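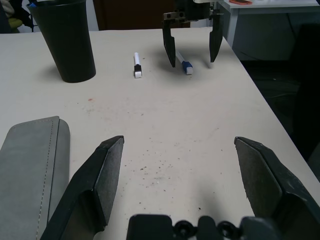
Getting marks off a white tabletop?

stirkura78
Cream top, smooth. Crumbs wipe off fine – gray smudges dont. Also one tiny red dot. Tried dish soap. Help

Hyun-seo Cheon
Baking soda paste, soft cloth. Two minutes, rinse

fluditz_
No! Baking soda dulls a smooth top. Rubbing alcohol, small patch first

Hyun-seo Cheon
Used it since June, no dull spots here

seol163
Red dot could be marker? Alcohol then. Scuffs – melamine sponge, go easy

fluditz_
Sponge is abrasive too fyi

stirkura78
ok alcohol frist. Will move the cup and gray pad and try tonight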